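Home | Tickets | Purchasing | Knowledge Base | Log Out

Ticket 104 – Kitchen sim, dish clearing: hardware sizing before the Norier quote runs out
Site: Tilville
Status: Open

Request
We need to settle arm reach and the workstation order for the dish-clearing cell. The Norier quote is good until 25th August. The budget line is 3,000 for the workstation and does not cover the arm or the mount.

Step 1. Check the start view
Loaded the kitchen in Zostitel with the stock settings. The view comes up too high. It shows the window and the top of the faucet, with no basin, so reach can't be judged from it.

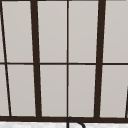
Step 2. Lower the view and load the dishes
Pitched the view down and reloaded. The basin and drainboard are both in view now. The spout arches over to the basin side, so any arm we price has to come in low or from the front. A short-reach model would save money, but I would not order one until the plates on both sides of the counter have been tried.

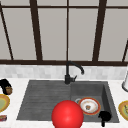

Sink view with the red sphere in front, dishes in the basin and plates on the counter.

Step 3. Workstation
Ran 20 resets on the old desktop. It stalled on 4 of them, all while the dishes were loading. Dönmez can supply the same case with more memory inside the budget line – delivery is extra.

Next action
Purchasing to ask Norier for a price on the longer arm. Hold the Dönmez order until that comes back.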